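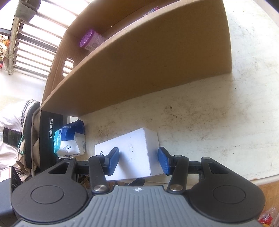

Unit 8: Can It Do the Chores Yet?

Course notes, Machines and Everyday Work
Instructor: Guilan Zheng. Lab sections: Jordan Mottram.
Last updated: March

Short answer: some of them, sometimes, if you clear the table first. The long answer is the rest of the unit and most of your grade.

Start with the job everyone thinks is solved. Things are on a table, a cardboard box is next to them, put the things in the box. A white box with flat sides is about as friendly as an object gets. Two fingers, one on each side, squeeze, lift. If your group can't do that one by the end of lab, come see Jordan.

Now look at what is standing beside it. A crumpled plastic package has no sides to speak of. Squeeze it and it turns into a different shape, and whatever your program believed about its width is now history. Same two fingers, same table, much worse afternoon.

Terms you need

Grasp: where the fingers go and how hard they press. You have been doing this since you were a baby and can't explain it, which is why this course exists.

Clutter: everything on the table you weren't asked about. In a home this is most of the table.

Occlusion: part of the thing is hidden behind another thing. Your own fingers count. A gripper reaching for a box usually covers up some of the box, right when you'd like to see it.

Placement: letting go on purpose. Groups forget to plan for this every year. The tall wall of a cardboard box is a real obstacle if your arm comes in low, and a box with something lying in it already is not the empty bin from your simulation.

Shop floor versus kitchen

Factories got robots early because a factory can be bullied into order. The part arrives in the same spot, facing the same way, all shift long. In our readings, the Brornano packing line has one arm and one product, and it does very well. The Plemora home trial gave a similar arm a family's folding table and asked it to tidy up. It managed 3 of the 10 items before the team stopped it, and one of those 3 was put into the wrong box with great confidence.

Read both reports before lab. When you get to the Plemora one, pay attention to who set up the table between runs. That person's work doesn't appear in the results, and I'd call it the hardest chore in the study.

Lab task

Work in groups of 2. Pick one stiff item and one soft item. Write down where you would put each finger, then try it with the hand-held gripper. Do the soft one again after it has been handled for a while. Hand in your notes, including the bad guesses. A page with no bad guesses will be read with suspicion.

For discussion: the Mirnamico brochure says its machine "helps with packing." List every step of packing a box at home and mark which ones the word "helps" might cover. Deciding whether to keep the thing at all is a step.

Related notes
Unit 6: Why Folding Laundry Is Hard
Unit 7: Seeing Through the Mess
Unit 9: Dishes, and Other Wet Problems
Reading guide: Omerović on warehouse picking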